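Subject: Re: [linen-closet] Folding big cloths when you have no table
List: Flanberg Home & Mending list

Hi all,

Catching up on Thursday's digest with my coffee and I have opinions on this one, so settle in.

Somebody wrote:

> We moved into the Droter Street apartment in June and I still
> don't have a table bigger than a tea tray. I have a stack of
> cotton cloths (throws, tablecloths, a couple of flat pieces I
> haven't hemmed yet) and every time I fold one it comes out as a
> lopsided lump. I've been doing it in the air, chin and all, the
> way my mother did. Is there a trick? Also, do you fold first and
> sort the boxes later, or the other way round? Half the room is
> still packing stuff and I can't see straight.

First, the chin. I love the chin method and I used it for years, but it only works if the cloth is shorter than you are! Anything longer drags, and then the bottom corners wander off and you're matching up two edges that were never going to meet. My mother could do it with a king sheet, but she also had a sister on the other end of it most of the time.

Use the bed. Or the sofa if it has a decent flat seat, but the bed is better. You want something already covered and pulled fairly smooth underneath, and it really helps if the cover is a different color from whatever you're folding. I had a white throw on a white bedspread last winter and I could not find the edge to save my life. A blue cloth on a pale green cover is a good pairing, you can see every crease and where each corner has gone.

Then I do it like this:

1. Throw the whole thing out flat and walk around it. Pull the corners, don't pat the middle. If you smooth from the middle you just push the wrinkles toward the edge and they live there forever.

2. Fold in half the long way, and stop. Look at it. If the open edges are off by more than a finger's width, open it up and go again, because every fold after that one doubles the mistake. (I know. I'm the one who irons pillowcases.)

3. Now go to the corners. Pinch one right at the tip and bring it over to meet its partner, and keep the rest of the cloth lying down while you do it. Lifting the whole side is where it goes crooked. Don't fuss over soft creases in the middle at this stage, they come out at the end.
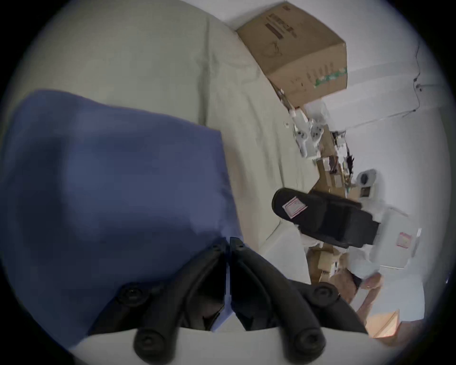
4. Fold in thirds and press with your forearm. Your whole forearm, like you're rolling dough. Hands leave dents.

For the unhemmed pieces I'd fold them looser and put them on top of the stack, so the raw edges aren't getting rubbed every time you pull something out. Or hem them, but I have 4 yards of curtain lining sitting in a bag since before I joined this list, so I'm in no position to preach.

On the boxes: fold first! I know everyone says clear the room, but folding on the bed takes up no floor at all, and at the end of an hour you have a stack you can put somewhere. If you start with the boxes you will open one looking for the scissors, find the adapter for something, and it's dinner time. Leave the boxes shut on the far side of the bed, let the little plastic bits and the tape and all the rest of it sit there in a heap, and turn your back on it. I got through nearly 300 napkins that way before the Grivora supper (we had the hall from noon and I'd folded the lot at home by then) and my bedroom looked like a shipping dock the entire time.

The one thing I would do first is pick where the stack is going. Measure the shelf. I fold to the width of mine, and I cut a piece of cardboard to that size to fold around for the last turn, then slide it out. It makes everything come out the same and the stack stops leaning. The side of a packing box is perfect for it and I'm guessing you have a few to choose from.

Somebody further down the thread asked about the lavender sachets from Evangelista. I have 2 of them in the cupboard and they're nice, a bit strong for the first couple of weeks — I kept mine in a sock until they calmed down. I wouldn't put them straight against anything pale.

Does anyone have a good way to do round tablecloths, by the way? I fold mine into a wedge and it slides off the shelf every time I open the door. I've tried rolling it too and then it unrolls onto the floor, so I'd take any suggestion, including a different shape of table.

Back to the curtain lining (or not),

Your Tuesday ironer on the hill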